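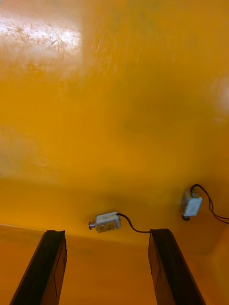 My grandmother Annunziata Sorrentino had two daughters, and for most of my life they did not speak to each other. I grew up in Pemdale with one of them, my mother, and knew the other as a name on the back of a few photographs. The kitchen in my grandmother's house was painted a strong yellow-orange, glossy, with faint streaks running down the wall like brush marks, the same sort of colour and finish as the paint in the picture. My mother hated it. My aunt had picked it. When my grandmother died, that kitchen was one of the things they fought over, along with the sewing machine and who had driven her to appointments.

I was nine then. I remember the phone ringing in the evening and my mother letting it go. After a while it stopped ringing at that hour and we ate supper a bit earlier.

My aunt married a man named Gagnon and moved to Shenoy. They had one son, Normand, who is two years older than me. We had played together as small kids, apparently a lot. There is a picture of us in a wading pool with our hats on. I don't remember any of it.

Last November I got a letter from him, a paper one, sent to my mother's old address and forwarded by Diane MacDonald, who bought the house. He wrote that his mother had moved into a care home and he was sorting through her things. He had found a bundle of birthday cards addressed to me. There were 23 of them, one for every year up to when I turned thirty-two, all sealed and stamped. He asked if I wanted them.

It took me three weeks to answer. I wrote a long reply and threw it out, then sent a short one with my phone number.

We met at a coffee place halfway between our two towns. He looks like my grandfather around the eyes. We talked about work and the highway for the first while, and then he put a shoebox on the table and went to get us more coffee, so I could look without him sitting there. The early cards had animals on them. The later ones were plain, and the handwriting got bigger. Most of them said very little. "Thinking of you, love from your aunt." In one she had copied out the recipe for the Easter bread, with a note that my mother always put in too much lemon.

My mother does put in too much lemon. I read her that part over the phone. She was quiet and then she asked what kind of home it was, and whether the food was any good.

She has not gone to visit yet. She has asked me for the address, and I wrote it on the pad beside her phone. I've been out there on my own. My aunt called me by my mother's name for most of the afternoon and I let her. Normand and I are talking about the long weekend, his kids and mine, maybe at the lake if the weather holds.

Recent posts
Selling the piano
What Dad kept in the truck
Moving back to Pemdale
A school reunion, briefly
Learning to cook for one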